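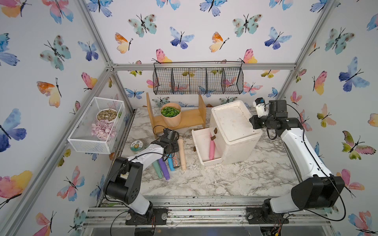
Page last changed: Thursday, 4:18 pm

Call for participants: can a machine tidy your table yet?

Ramstead is looking for 18 adults to help with a study of household chores done by robot arms. Picking up a rolling pin or getting something out of a drawer takes a person a second or two. We want to know how people who cook and clean at home judge a machine's attempt at the same work.

You will watch two arms work at a cluttered tabletop, then do the same chores yourself by hand. After each one you fill in a short form – would you accept the result at home, and how long would you wait for it?

A visit lasts about 80 minutes. No technical background is needed. You should be over 18 and able to stand for part of the session. People who clean or stock shelves for a living are especially welcome.

Sessions run in June at the Lutadura building, room 418. We pay for your time and cover bus fare.

To sign up, leave your name and a phone number at the Beltine Street desk, or call extension 496. Please say if evenings suit you better.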